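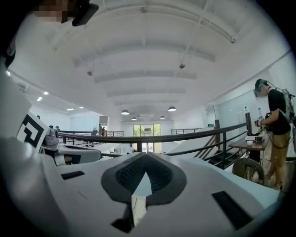
Notebook, protest coding, Limstead set
25 Oct 2024
Written by Kristof Wuyts

Continued with the articles on the bus fare protests in Limstead. We have now 244 articles in the set, after taking out the double ones. Before the cleaning it was 600, so the agency copy was a much bigger part than I expected. Many papers print the same text from Skirnis and change only the headline, and Flindo does not see them as the same when the headline is different. I compared the first paragraph by hand for these. It was slow work, but I trust the result more than yesterday.

Rule for doubles, as I applied it today: if the first two paragraphs are the same, it is one report, and we keep the earliest. If the paper added its own quotation or its own number of people, we keep both, and mark the second as "partly copied". Wubit agrees with this. Josué would like to be stricter and throw away all the partly copied ones. We keep them for now, with the mark, so that he can leave them out when he makes his tables.

Main problem of the day: what means "the protest is over".

The city council published a statement on the fourth day which says that order has returned and that the buses run normally. In our codebook an event ends when no source reports people in the street. But what to do with the statement itself? Cremilda coded it as a source which reports no people, so in her version the event ends on day four. I coded it as a political statement only, so in my version the event goes on until day six, because two local papers still report a crowd at the bus depot on the fifth and sixth day. We had the same articles in front of us and we got two different lengths.

I think my reading is better, but the codebook does not say it clearly, and Cremilda followed the text exactly. Section 3 only speaks of "a source that reports on presence". A council can do this also. What is missing is the difference between somebody who was there and somebody who has an interest that it is finished. I do not want to write it so strongly in the codebook. Proposal:

An official announcement that an event has ended is coded in the field "claimed end". The field "observed end" is filled only from reports which name a place and a time of observation. If there is no such report, "observed end" stays empty.

Wubit asks if the same should count for the organisers, when they say that the protest continues. Yes, of course. The fare campaign wrote on day seven that people are "still on the streets", with no place and no hour. It goes in "claimed", same as the council. I will add a line.

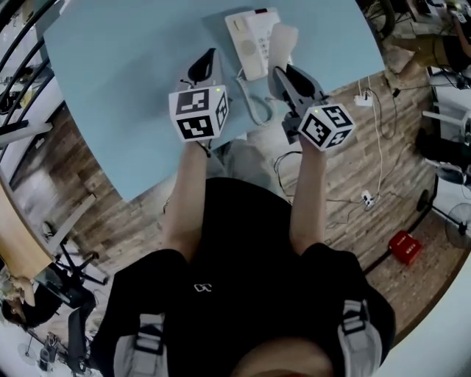
With two fields we have to go back to the other towns too, not only Limstead. I looked at how many events are touched. There are 22 where an official statement was the only source for the end date. For these the "observed end" becomes empty, and the length cannot be calculated. This will hurt the chart of durations, and Josué is not happy, but I do not see what else we can do. A length that comes from the mayor's office is not a measurement of ours.

Crowd numbers. Still a mess. For the march to the town hall, the police number is less than half of the number of the organisers, and one paper gives "several hundred" in the text and "thousands" in the headline. I took the text and not the headline, according to the codebook. Please do not write a middle value between police and organisers! Somebody did this in the older files (not me, I checked). Both values go in, each with its source, and the low and high fields stay separate.

Phone network. Four articles say that mobile data was slow or not working near the depot on the second evening. The operator says in one of them that it was only too many phones in one place. I have put all four under "communication problem, cause disputed". Wagner Peixoto wants a separate code for a shutdown. I told him that for Limstead we have no article that shows a shutdown, just people who suspect it. If he finds one, we can speak again. For the January events he has maybe a stronger case, I did not read those yet.

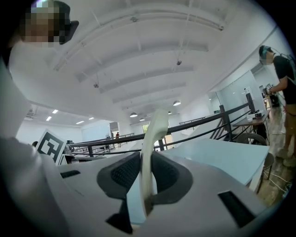

White hand-held gripper with its curved finger upright between two black pads.

Flindo notes:
- the date filter reads the date of the last update and not the date of publication. For long-running news pages it moves the article to a wrong day. I corrected by hand where I saw it, but I surely missed some.
- export loses the accents in names. Josué's name comes out broken in the coder column, and so the agreement script thinks there is one more coder than there is. Renamed everybody to initials: KW, JQ, WK, CP, WP.
- saving is fine again after the restart.

Agreement between Cremilda and me, without the end date: good on place and type, weaker on "violence". The disagreement is nearly always about damaged ticket machines. She codes damage to objects as violence, I code it as damage. The codebook has both words in the same sentence, so I cannot say that she is wrong. Wubit will make two lines from it and send the new text to all of us.

One more thing to remember: the letters to the editor are in the set again. They are opinion and should go out. I removed those that I saw in the Limstead part, the other towns are not checked.

To do
Rewrite section 3 with claimed end and observed end (me)
Recode the 22 events, two coders, not the same as the first time (Cremilda, Wubit)
Chart of durations, leave out the empty ones and write under it how many (Josué)
Read the January articles on the network (me, after Wagner sends his list)
Ask Skirnis if they can give us the original time of each agency report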